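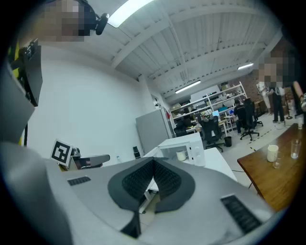

I have been meaning to write about the bus for ages, and as it rained all Wednesday and the washing was never going to go out, I sat down with a pot of tea and decided it was the bus or the airing cupboard.

The bus in question is the 61, which goes from Cetcombe to Bondotport by way of almost everywhere else. If you drove it you'd be there in half an hour. The 61 takes an hour and twenty minutes on a good day, and on market days you should bring a sandwich. I gave up the car in the spring (the gearbox went, and the man at the garage drew in his breath in that way they have) and I told everybody I would manage without one until October and then see. Well, October has come and I have seen, and I still haven't rung anybody about another car.

I should say that I wasn't a natural bus person. I used to take it as a girl, when it was a different number and smelt of wet dog and cigarettes, and I swore that once I'd passed my test I would never stand at the Cross in the rain again. So there was a bit of pride to swallow that first morning. I got there far too early, had the wrong money, and sat down in a seat that plainly belonged to a lady with a tartan trolley, who was very nice about it but stood over me until I moved.

You do learn, though. I now know to sit on the left going out, for the estuary, and on the right coming home, for the sun. I know that the back seat is over the engine and lovely in a cold snap but will send you to sleep before Titach, and if you are asleep at Titach you'll miss the best bit, where the road comes over the top by the chapel and all of a sudden there's the whole bay laid out, with the light doing something different every single time. I have been over that hill in the car I don't know how many times and I don't believe I ever looked at it properly. I was always looking at the lorry in front.

Then there's Khokhar's, where the bus stops for six minutes. I've asked two drivers why and had two different answers, one to do with the timetable and one to do with the fact that Khokhar's does a very good bacon roll. It's a shop and café and post office all in one, and it sells the sort of things you can't get any more, like proper shoelaces and single light bulbs and those little packets of hooks for net curtains. I have got into the habit of hopping off for a paper. Once I dithered over a birthday card and came out to find the doors closing, and the entire lower deck banging on the windows on my behalf! I was pink all the way to Bondotport.

What I hadn't expected was how much I would enjoy the talk. I don't mean long conversations, and I've no wish to hear about anybody's knees before nine in the morning. It's more the odds and ends. I've been given a recipe for marrow chutney (too much clove, but I've adjusted it), a cutting from a pelargonium, and some very firm advice on which dentist to avoid. In return I have held a baby, a cake and one end of a curtain rail.

It isn't all roses, of course. The last one home is at ten to six, so an evening out has to be planned like a military campaign or ended with a taxi, and I've missed two concerts I'd have liked to go to. There was a fortnight in August when the road was up at Titach and we all went round by the quarry, which added an age and made the lady with the tartan trolley feel quite unwell. And carrying potatoes is no joke. I buy them three at a time now, like an Edwardian bachelor, and I've gone over to rice rather more than I used to.

But I did my sums at the kitchen table and I'm £581 better off than this time last year, even counting the taxis and the bacon rolls. I have also read an enormous number of library books. The current one is a history of lighthouses, rather dry in the middle, and I got so caught up in a shipwreck last week that I went one stop past my own and had to walk back down the hill with my shopping in a fine drizzle.

The winter timetable starts at the end of the month. They are moving the morning one ten minutes earlier, so I shall have to have words with myself about the alarm clock, and I still need to find my other glove.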